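Arm Upkeep Group, minutes of the meeting held on 13th October

In the chair: Poppy Furnival. Minutes taken by whoever was sitting nearest the pen, as is now the custom.

1. Minutes of the last meeting
Agreed, after the word "repaired" was changed to "looked at" in two places.

2. The gripper
Győri reported on the buzzing. The motor that works the jaw had been straining against its own end stop since February, and had been getting warm enough to worry the person sitting next to it. He has moved the closed position back by 5 degrees in the settings file. The buzz has gone. A smaller buzz has taken its place, and it was agreed to call this one normal.

Poppy asked whether the new value had been written down anywhere apart from the settings file. It had been written on Győri's hand. ACTION: Győri to copy it into the log before he next washes up.
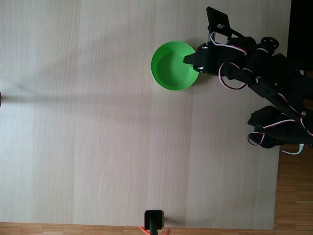
The horn screws were discussed at more length than anyone had planned. Dotance, who sold us the kit, recommend checking them after every 45 hours of running. We do not record hours of running. Poppy proposed checking them whenever the kettle is descaled, and was asked to think of something more frequent. Settled on the start of each session, with the proper screwdriver and not the one from the cracker.

3. Wiring
A long item. The shoulder joint dropped out 9 times during the last long run, always at full reach, and always came back when someone touched the lead, which three members had separately taken for skill. Győri suspects a plug that was never pushed fully home. Madetti's replacement leads have come, in the wrong length, with a friendly note.

Poppy wants the slack dealt with before any leads are swapped. The servo wires still stand out from the wrist in loops, one over it and another hanging down on to the tabletop, and she would like them tied back along the links with enough left over for the wrist to turn. Győri said that the last time he tied them back the wrist could not turn. It was put to him that this was the part about having enough left over. ACTION: Győri to re-tie, Poppy to turn the wrist by hand through its whole travel with the power off, both to be in the room.

4. Zero positions
The arm now thinks it is a little to the left of where it is. 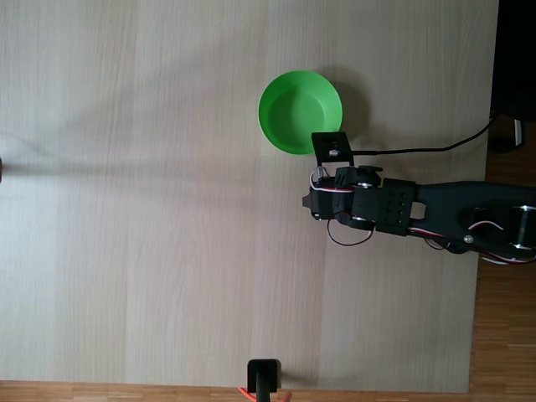
Recalibration was last done by Putudine's method, which takes around 22 minutes and depends on nobody leaning on the table. A shorter way was suggested and turned down on the grounds that it was the way we used the time before. For the check at the end, the green bowl stays as the target, empty and on the bare tabletop, and the arm is to be brought up to it slowly from the side. If the gripper pushes the bowl along, start again. Marking the bowl's place with tape was raised, opposed, and will be raised again.

5. Spares
One servo, two horns, and a bag of screws labelled "probably". Poppy will order more of the first and relabel the last.

6. Any other business
The power supply is to be switched off at the wall when people go home. This was also any other business last time.

Next meeting when the leads arrive in the right length.

Recent items
Log sheet for the arm (blank)
Putudine's method, typed up
How to tell a loose horn from a tired servo
Letter to Madetti about lead lengths
Minutes, February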